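Trarkar 고객지원 게시판 > 제품 문의 > 조립 및 사용
문의 제목: 키링 걸이 스탠드 가로대가 자꾸 한쪽으로 돌아가요
제품: Nillent 탁상용 키링 스탠드(검정, 타원 트레이형)
상태: 처리 완료

[고객 문의]
안녕하세요. 지난 3월에 Nillent 스탠드를 하나 사서 책상 위에 두고 잘 쓰고 있는 사람입니다. 우선 제품 자체는 정말 마음에 들어요. 집에 굴러다니던 인형 키링들을 서랍에서 꺼내 하나씩 걸어 두니까 아침에 나갈 때마다 오늘은 뭘 달고 갈까 고르는 재미가 생겼거든요. 그런데 며칠 전부터 가로대가 조금씩 돌아가기 시작했습니다. 처음에는 제가 삐딱하게 앉아서 그렇게 보이는 줄 알았는데, 자를 대 보니 트레이 앞쪽 테두리와 가로대가 나란하지 않더라고요. 손으로 바로잡아 놓으면 하루쯤은 괜찮다가 저녁에 보면 또 오른쪽 끝이 앞으로 나와 있습니다. 기둥 밑의 나사는 힘껏 조였고요, 더 조이면 부러질까 봐 겁이 나서 멈췄습니다. 혹시 불량인가요? 영수증은 있습니다.

[상담 답변 1]
안녕하세요, 고객님. 저희 스탠드를 아껴 써 주시는데 불편을 드려 마음이 무겁습니다. 글을 읽으면서 저희도 출근 전에 키링 고르는 모습이 그려져서 잠시 웃었어요. 우선 나사를 더 조이지 않으신 건 정말 잘하셨습니다. 기둥 아래 나사는 트레이와 기둥을 붙잡아 주는 것이고, 가로대의 방향은 기둥 맨 위 홈에 얼마나 깊이 앉았느냐에 따라 달라집니다. 번거로우시겠지만 아래 순서로 한번 살펴봐 주시겠어요?

걸어 둔 키링을 모두 내려 주세요.
가로대 가운데를 두 손으로 잡고 위로 곧게 뽑아 주세요. 좌우로 비틀면 홈이 닳습니다.
홈 안에 먼지나 실밥이 끼어 있으면 마른 면봉으로 닦아 주세요.
가로대를 트레이 긴 방향에 맞춰 다시 올리고 '딱' 소리가 날 때까지 눌러 주세요.
10분쯤 두었다가 가벼운 것부터 하나씩 걸어 주세요.

그리고 어떤 키링을 어느 고리에 거시는지도 알려 주시면 큰 도움이 됩니다.

[고객 답글]
자세한 답변 감사합니다! 말씀대로 뽑아 보니 홈 안에 회색 보풀이 꽤 뭉쳐 있었습니다. 범인은 아마 제 털 스웨터인 것 같아요. 닦아서 다시 끼웠더니 분명히 딱 소리가 났고, 지금은 흔들어도 잘 버팁니다. 거는 자리는 사실 별생각이 없었어요. 무거운 Camargo 곰 인형이랑 열쇠 뭉치를 둘 다 오른쪽 끝에 몰아서 걸었습니다. 오른손으로 집기가 편해서요. 스트랩이 긴 것들은 고리에 안 걸고 가로대에 그냥 둘러 두기도 하는데, 이것도 문제가 될까요?

[상담 답변 2]
보풀이었군요! 겨울옷 입는 철에는 저희 사무실 견본에도 똑같이 낍니다. 다시 단단히 앉았다니 정말 다행이에요.

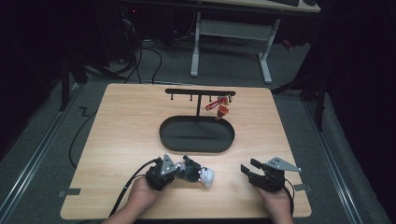

스트랩을 가로대에 두르시는 건 괜찮습니다. 저희도 긴 것은 자주 그렇게 걸어요. 다만 고리에 건 것과 달리 가로대를 따라 미끄러질 수 있으니, 빨간 스트랩처럼 오른쪽에 두를 때는 세 번째 고리 근처, 그러니까 기둥에서 너무 멀지 않은 자리가 좋습니다. 밑에 달린 작은 인형이 트레이 위쪽에 오게 해 두시면 혹시 빠지더라도 책상 밑으로 굴러가는 일이 적고요. 곰 인형과 열쇠 뭉치는 기둥 양옆의 안쪽 고리에 하나씩 나눠 걸어 주시고, 양 끝 고리에는 가벼운 것만 걸어 주세요. 열쇠는 아예 트레이에 눕혀 두시는 것도 좋은 방법입니다.

참고로 홈이 닳아서 다시 헐거워지면 Prollar 고무 받침을 끼우실 수 있습니다. 가격은 1,901원이고 배송비 3,000원이 따로 붙는데, 구입 후 90일이 지나지 않으셨다면 둘 다 저희가 부담합니다. 이 글에 영수증 사진만 올려 주세요.

[고객 답글]
나눠서 걸었더니 모양도 훨씬 예쁘네요. 곰이 안쪽으로 들어오니까 왠지 주인공 같습니다. 어제 오후 4시에 자로 한 번 재고 오늘 아침에 또 재 봤는데 그대로예요. 고무 받침은 아직 필요 없을 것 같아서, 헐거워지면 그때 다시 글을 남기겠습니다. 면봉은 스탠드 옆에 아예 한 통 갖다 놨어요. 긴 글 끝까지 읽어 주셔서 정말 고맙습니다.

[상담 답변 3]
확인해 주셔서 감사합니다, 고객님. 문의는 처리 완료로 바꿔 두겠습니다. 같은 글에 답글을 다시면 상태가 자동으로 다시 열리니, 새로 작성하지 않으셔도 됩니다. 곰 인형에게도 안부 전해 주세요.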